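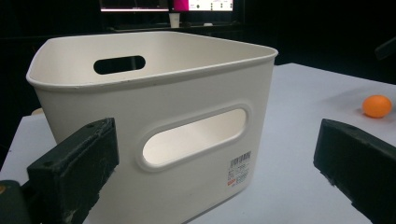 *The storage bin with its label still on, on the table at Cudmont.*

# About Us

Cudmont is a small company that helps people put their homes, shops and classrooms in order. We choose storage bins and baskets, we test them on our own tables, and then we come to your rooms and work with you until each thing has a place where it can stay. We have done this work for several years, and we are still learning it.

The company was started by Éabha Gilmartin. Before, she worked in the stockroom of a school supply shop called Paracha, where she had to find paint, paper and small parts many times in one day. She noticed that most of the lost time came from containers which were wrong for the things inside them. Some were too deep, some had lids that people stopped using after a week, and some could not be carried when they were full. She began to keep a notebook about it. The notebook is still in our office, and new colleagues are asked to read it in their first days. Her handwriting is difficult, so please allow some time.

## What we do

Our work has 2 parts.

The first part is the home and workplace visit. One of us comes to you, looks at the room, and asks many questions. Who uses this shelf? How tall is the youngest person who must reach it? Which things do you take every day, and which things only in winter? We do not throw away your belongings, and we do not tell you how many shirts you should own. If you want to give something away, we will help you to pack it, but the decision is yours.

The second part is the container list. We call it Ditetti, after the street where we had our first room. Ditetti is a list of bins, baskets, trays and boxes that we have used ourselves and can recommend with a quiet heart. A container comes on the list after it has been filled, lifted, washed and stacked in our workroom. It can also leave the list again. Last May we removed a basket that many clients liked, because the handles became sharp after some months of use. We wrote to the people who had bought it on our advice.

## How we look at a bin

A bin seems to be a very simple object, and visitors are sometimes surprised that we talk about it for so long. We would like to explain a few of the points which are important for us.

**Handles.** We prefer openings in the walls to separate handles which are fixed on with small pins. There should be one on each of two opposite sides, so that the weight hangs evenly. The edge of the opening must be rounded or have a lip, because fingers carry the weight there. We test this with books, since everybody in the office has too many of them.

**Rim.** A rolled rim is kinder to the hand and keeps the walls from bending when the bin is full. Light plastic shows marks on the rim sooner than in other places. It is the part which touches shelves and other bins, and we tell clients to expect this.

**Walls.** Walls that go inward to the base allow empty bins to stand one inside the other. This saves much room in a closet. On the other side, you lose a little space at the bottom, and for flat things like folders a straight wall is better. We say this clearly, so you can choose.

**Corners.** Rounded corners are easier to wipe. For toys and kitchen things we would always take them.

**Color.** We are often asked why so many of our containers are white or cream. The reason is practical. In a light container you see a small dark thing at the bottom, for example a screw or a button. A light row of bins also makes a narrow room feel more calm. If you like red or green, please take red or green.

**Label.** We leave the shop label on until the container has passed all our tests, in case it must go back. After that we remove it with warm water and a little cooking oil, and we put our own card on the front.

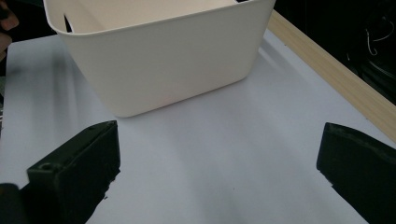 *A cream-white basket on the pale work surface, beside the light wooden strip.*

## Our workroom

The workroom is on the ground floor, behind the office. We keep the tables pale and clear, so a container can be looked at without other things around it. In the beginning we tested everything on a dark kitchen table from Éabha's mother, and we saw much less. The table is now where we drink coffee.

On the shelves of the back wall are the samples, ordered by width. Clients may come and try them. Bring the things you want to store, if they are not too heavy, and put them in. It is much better to see your own pans or your own wool in a basket than to read the measurements. There is no duty to buy something, and we do not sell most of the containers ourselves. We tell you where to find them.

## Utel, our course for schools

Utel is a short course for classrooms. It takes 2 mornings. On the first morning we sit with the teachers and plan which materials need a bin and which need an open tray. On the second morning the children take part. They sort, they draw the pictures for the cards, and they decide together where each bin will stand. We have seen that children put things back more gladly in a system they have made themselves, and that they correct the adults when the adults forget.

One course can take up to 100 children, in smaller groups. The school keeps all cards and plans, also if we do not come back.

## What it costs

The first talk by telephone is free. For a home visit we give you a written price before we come, and it does not change if we need more hours than we expected. Schools which have a small budget can ask for the reduced price. You do not need to send us proof.

## Some words about how we work

We come on time. We take off our shoes if this is the custom in your house. We do not take photos of your rooms unless you ask us to. If we break something, we tell you and we replace it.

Sometimes a client writes after a half year that the closet is full and disordered again. Please do not be ashamed to write this. Families grow, people begin new hobbies, and a plan from the past does not fit anymore. The first return visit is included in the price, and we like these visits, as we can learn from them which containers were good and which were not.

## Contact

You can write to us at Cudmont, P.O. Box 1355, or leave a message at the office in the morning hours. We answer all letters. If you write about a certain shelf or closet, please tell us the width, the depth and the height, and also what you want to put there.

*Page last changed 4/20/19.*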